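Sep 8, 2024

Grodier moved its linen team to the new shift plan in January, and I have had enough time on it to write down what changed. The short version: fewer rooms by hand, more checking, more typing.

Under the old plan one person did a room start to finish. Now the robot takes the bedding steps and one of us signs off each bed. Raluca Avram keeps the fault log, 88 entries so far. Most are pillows – placed off center, or gripped at a corner.
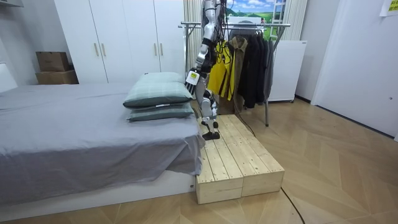

Does the sign-off save the staff any work?
It saves bending and lifting. The time goes into the log, which takes three minutes per fault and was never added to the shift plan.

Iulian Bogdan has asked for those minutes to be paid as a separate task. I agree with him. The job sheet still says "room attendant" and the pay grade has not moved, though half the shift is now inspection.

Training was 30 pages and one afternoon. The section on stopping the machine is good. The section on who decides a bed has failed is two lines long, and we have been settling that among ourselves.

3 comments | 100 shares

Recent posts
Reading a fault log without the manual
Prustulano carts: wheel replacement
Notes on the Barbu shift planner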